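Worktop height for a shared workroom, 80 or 875?

tositz_bench
Posted 2018-03-13
We're fitting out a room that will be shared by people doing small assembly and a bit of paperwork. The joiner wants to set every bench at 80 cm to the top. I'd had 875 mm in my head from a kitchen job. Has anyone lived with either for a whole working day?

Ulises Huaranga
80 is too low to stand at unless you're short. I'm 5 cm taller than my wife and even she complains about ours. It's fine if people sit on a proper chair, but then you need knee room, so no drawers under the front.

dalden_lad
Depends on the work. For anything fiddly you want it higher, because you bring your face down to it otherwise. For sawing or pressing you want it lower. One height for the lot is a false saving.

tositz_bench
I know, but there's one budget and one joiner. Adjustable frames were quoted and they cost more than the rest of the room put together.

Yaneth Llanos
I'd go 875 and buy stools. You can sit at a high bench on a stool, you can't stand at a low one. We did this when we moved to Ríos in September and had no complaints apart from the stools scraping the floor. Get rubber feet for them.

Ulises Huaranga
Stools all day is no good for anybody's back. If they're doing paperwork they need a desk.

Yaneth Llanos
He said a bit of paperwork. Nobody is going to be on a stool for eight hours.

sterka_fan
Whatever you pick, think about the colour of the top as well. We had a dark one first and you lost every screw on it. Changed to a light top and it was much better. It does show marks, so wipe it at the end of the day.

dalden_lad
Disagree on light tops. Under strip lights they glare and you get a headache by the afternoon. Mid grey is what I'd have.

sterka_fan
Only if it's glossy. Get a matt one.

tositz_bench
Top will be pale, that's already ordered. Next question then. Do I box the benches in at the back and sides or leave them open? Walls behind are painted plaster.

Ulises Huaranga
Box them in. Things roll off the back and you never see them again. Doesn't need to be tall.

Yaneth Llanos
Back yes, sides no. With sides you can't lay anything long across two benches.

dalden_lad
Agree with Yaneth for once. If you must have sides, splay them outwards so your elbows have somewhere to go.

tositz_bench
We don't handle anything long, so sides are on the table. How much gap do people leave between benches? I've allowed roughly 2 feet.

Ulises Huaranga
Not enough if anyone has to get past with a box. Try it with tape on the floor before he cuts anything.

sterka_fan
Tape is a good idea. For what it's worth, I've put one up with a pale top and grey sides. I'd pick the same colours again. 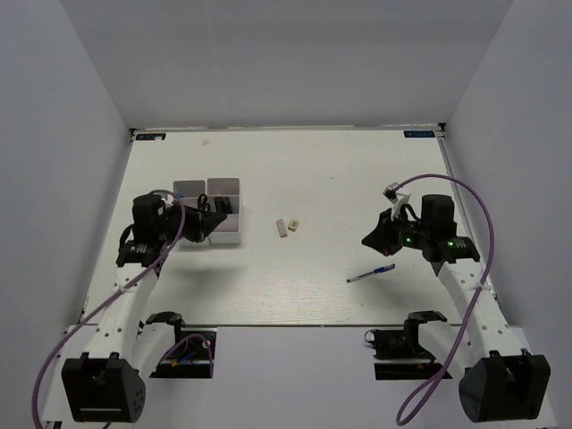
Pale top, grey back and sides splayed outwards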